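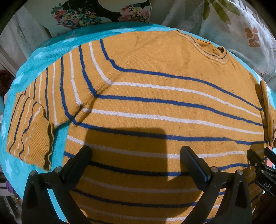 图:叠毛衣工位,腕部视角。姜黄底藏青白条纹那件,左边袖子折着

叠衣服的夹爪把毛衣勾脱线了,外加一次急停没反应,求分析

楼主 条纹受害者
发表于 13/09/2021

先说情况。我们组在做双臂叠衣服,毛衣铺在绒毯上,两只夹爪过去抓袖口、翻袖子、对折。T恤和毛巾跑了快两个月,很稳,我都有点飘了。上周开始上针织衫,当天就出事。

第一件事:图里这件的姊妹款(同一批买的,纯灰色),右爪捏住袖口以后往回带,指垫的纹路咬住罗纹,松爪指令发了,爪也张开了,可是毛线还挂在上面。手臂接着往上抬,嗞啦一下拉出来老长一根线,整件衣服被拎起来半边。

第二件事更吓人。我看见不对就去拍急停,拍下去以后手臂又走了一小段才停。就那么一小段!我手当时离衣服不远,后背都凉了。

控制器是 Rever 的,夹爪外壳我们自己改过,指垫是后贴的防滑款。日志我翻了一晚上,夹爪那边报“已松开”,手臂那边没有任何异常。大家帮我看看,是指垫的锅还是程序的锅?

2楼 半糖拿铁
看图里那个角度,衣服上还有些小毛球,针织衫起球的地方特别容易挂东西。我以前用带纹路的垫子抓围巾,挂过好多次,后来换成光面硅胶就好了。先换垫子吧,别折腾程序。

3楼 老周修机床
楼上只说了一半。垫子挂线是一回事,拍了急停还走是另一回事,后面这个才要命。楼主你急停接的是哪一路?是硬切动力,还是只给控制器发了个停止信号?

4楼 条纹受害者(楼主)
回3楼,惭愧,我去看了接线,走的是控制器的数字输入,软件收到以后减速停。当初图省事,想着反正速度慢……

5楼 老周修机床
那就对上了。你那个根本不叫急停,叫“麻烦你停一下”。赶紧改,改好之前人不要进工作区。我不是吓唬你,我们车间就有人被这种接法夹过手指,缝了针的。

6楼 Irnitthorpe
我不太同意老周。受控减速再断电也是正经的停机方式,很多手臂你直接断动力,抱闸慢半拍,它反而往下掉一截。问题在于楼主那一路信号经过了普通输入,没有走安全回路。要改的是这条路径,不一定非得一拍就断电。

7楼 老周修机床
行,我说得粗了点。但他现在这种接法,程序一卡死按钮就没用了,这你总认吧?

8楼 Irnitthorpe
这个认。

9楼 Zoltán Halász
大家好,我中文一般,请原谅。我在 Somogyi 实验室做过一样的任务,也是毛衣。我们发现“已松开”只是看手指的位置,它不知道毛线还在不在。后来我们在张开以后等 500 毫秒,然后手臂慢慢抬一点点,同时看腕部的力。如果力不回到零,就停下,叫人来。挂线还是有,但是没有再拉坏衣服。

10楼 条纹受害者(楼主)
谢谢 Zoltán!这个办法我喜欢,腕部力传感器我们本来就有,一直只拿来做碰撞检测。阈值你们设多少?

11楼 Zoltán Halász
2 牛。太小会误报,厚毛衣自己就有重量,所以抬以前要先清零,抬的高度也要小,衣服大部分还在毯子上。

12楼 小鹿乱装
弱弱问一句,为什么要铺绒毯啊?绒面摩擦力那么大,衣服拖不动,拉力不就全到毛线上去了嘛。我们铺的是光面桌布。

13楼 条纹受害者(楼主)
因为光面的我们试过,一碰衣服就跟着跑,袖子翻过去身子也跟过去了,哈哈。绒毯能粘住一点。不过你说得有道理,挂线的时候两头都拽着,确实更容易断。周末我两种都再试试。

14楼 半糖拿铁
我还是站换垫子。你们讨论的都是挂住以后怎么办,最好一开始就别挂住啊!199 块一副的光面指垫,店名好像叫 Ploltov,我买过,贴合度还行。

15楼 Irnitthorpe
光面的抓薄T恤会打滑,楼主前面说T恤跑得很稳,换了以后那边可能要重调夹持力。别一口气全换,先换一只爪,左右对比着看。

16楼 夜班搬砖
插个嘴,图里的影子也挺麻烦的吧?下半截那么大一片黑影,条纹都发暗了。我们的识别碰到这种影子,会把影子边当成衣服的褶子去抓,抓点一偏就容易只捏到表面一层线。楼主你出事那次抓的点准不准?

17楼 条纹受害者(楼主)
卧槽,我回去看了回放,还真偏了。应该夹住整个袖口两层,结果只捏了外面薄薄一层,边上还蹭着罗纹。所以是三个毛病凑一块了:抓偏、垫子咬线、松爪判断太乐观。急停那个算第四个,单独记。

18楼 老周修机床
急停那个算第一个。

19楼 条纹受害者(楼主)
好好好,第一个 T_T

更新一下进度:急停已经改到安全回路了,两只手臂一起测,低速全速都拍过,停的距离比原来短了一大截。没改好之前机器一直锁着,组里同学怨气很大,进度落下不少。右爪换了光面垫,左爪没动。Zoltán 说的慢抬检测加上了,今天故意拿一件旧毛衣去挂,它抬了一点就报错停住,线没拉出来。

20楼 小鹿乱装
牛啊!那件灰色的还有救吗

21楼 条纹受害者(楼主)
拿钩针往回挑了半天,袖口还是皱巴巴的一团,留着当测试件了。

22楼 夜班搬砖
补光也搞一下,从侧面打,别只靠头顶的灯。还有抓袖口之前加一步深度检查,看捏的厚度够不够两层,不够就松开重来。我们加了这步以后慢是慢点,省心多了。

23楼 半糖拿铁
慢多少?我们那边领导天天盯节拍,多等半秒都要问。

24楼 夜班搬砖
没细测,体感能接受。你跟领导说一件羊绒衫要赔 2,000,他就不问了。

25楼 Irnitthorpe
楼主跑完左右爪对比,把力的曲线也贴上来吧。我怀疑光面垫在翻袖子那一步会滑,想看看数据。

26楼 条纹受害者(楼主)
行,计划十月份跑完一轮再来更,这两周先把光搞定。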